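Resano kitchen gallery: peppers, lemons and where to put them

Posted 19/01/2018

Every January we promise to sort out the produce at Resano, and every January the peppers have other ideas. They arrive from Gramlow in one large, cheerful muddle, with the lemons thrown in to keep everyone on their toes. The order sheet says 41 items. The order sheet has said 41 items since May, whatever is on the van, and we've grown rather fond of it.

The plan this year is bins. Proper plastic ones, from the catalogue at Mernbridge, where you may choose any colour you like provided you want 400 of them. We didn't. We took what they had on the odds-and-ends shelf and called it a colour scheme.

A shiny white table, because peppers deserve a bit of glamour. 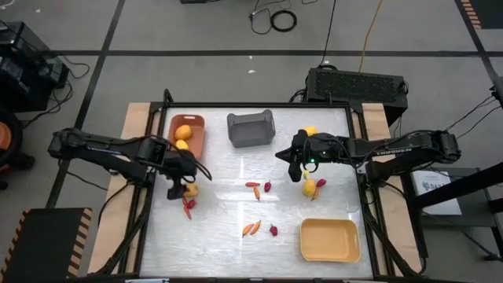 Two fruits in the terracotta bin, peppers still at large. The dark grey bin is awaiting its first customer.

The terracotta bin was meant for citrus and the grey one for peppers, a system so simple that it lasted most of a morning. Trouble starts with the long orange peppers, which one half of the kitchen files under "orange" and the other half under "pepper". Both camps have written labels. The labels have since been mislaid, possibly by a third camp.

Then there are the lemons. Swanepoel's price list has them as "medium", a word that covers anything from a walnut to a rugby ball. If you're making marmalade you want the big ones. If you're slicing them for drinks you want the small ones, and whichever you want, you'll have been sent the other.

The big yellow lemon, firmly gripped, with a slender orange pepper stretched out beside it and a rather wrinkled red one poking out behind. That last one is for soup.

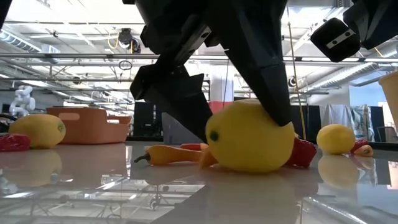

Peppers, assorted, mostly lying down

Red ones go in sauce. Yellow ones go in salads, or in whoever is passing the chopping board. The little orange ones get roasted whole and eaten over the sink, so they never trouble the menu at all. You'll find two yellow-orange peppers end to end in the next one, with a small red pepper standing to attention just behind.
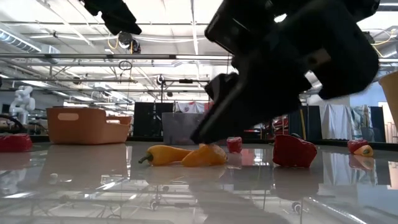
Storage is a different argument. The big fridge holds more than 498 litres according to the sticker on the door, and most of those litres belong to a pan of stock. Peppers go on the bottom shelf, stalks on, unwashed until wanted. Lemons keep better in the cold too, whatever the fruit bowl lobby tells you. Onions next time, once we've found a bin that doesn't mind the smell.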